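Flisden lidded laundry hamper, white: review after a few months

Bought to replace a canvas laundry bag that had gone at the seams. I wanted something with a lid, in white, that could stand on the landing and be wiped down. The Flisden was one of two I looked at. The other was the Crabtree, which comes in wicker only and costs a good deal more. I have no complaints about wicker except that it catches on knitwear.

It arrived in one box with the lid packed separately inside the body. No assembly beyond taking the tape off. There was a slight smell of new plastic for the first few days, which went once I left the lid off overnight with the window open.

Size. It is a tall, rounded hamper and takes more than it looks as if it should. In our house that means nearly a full week of clothes for two people, or one set of double bedding and a few towels. I would not try to put a winter duvet in it. The height is good for the back, as you only have to bend for the last few things at the bottom.

Lid. The lid is domed and lifts right off. I was unsure about this at first because I am used to a hinge, but there is no hinge to break and it is easier to rinse. The dome gives a bit of extra room when the hamper is full. It also means you can't put anything on top. Folded towels slide off. If you want a flat surface to stack on, buy a different hamper.

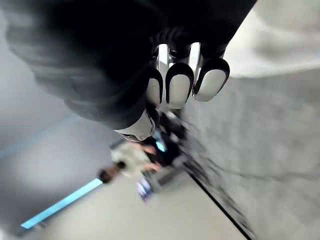
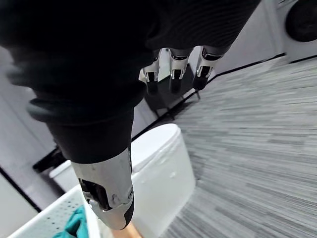
Surface. The plastic is smooth and glossy. Dust shows less than I thought it would, scuffs show more. Washing-up liquid on a damp cloth takes off most marks. Anything deeper stays, and I would keep scouring cream away from it, as it dulls the shine. I tried that on the base, where it doesn't matter.

Air. This is the main thing to think about. A hamper with solid sides does not let damp things dry. Gym kit and wet flannels should not go straight in. We keep a perforated basket as well, an older Umora one in white, and anything damp goes in there first. The small holes let the air through and it doubles up for carrying the washing down to the machine. The two are near enough the same white to stand in one room without looking odd.

Carrying. The Flisden is not made for it. It is light when empty, but awkward on the stairs when full, and the smooth sides give you little to hold. I empty it into the basket and carry that.

Stability. Fine on a hard floor. On carpet it leans slightly if you fill one side first. It has been knocked over once, by me with the hoover, and the lid came off but nothing cracked.

Price. I paid full price at Stanberg and have since seen it reduced. Delivery was free, and the box was bigger than it needed to be.

Good: holds a lot, easy to wipe, keeps the washing out of sight.
Less good: no ventilation, scuffs, nothing to grip.

Score: 9 out of 10 for dry clothes. I would knock off a couple of points if it had to be the only laundry basket in the house.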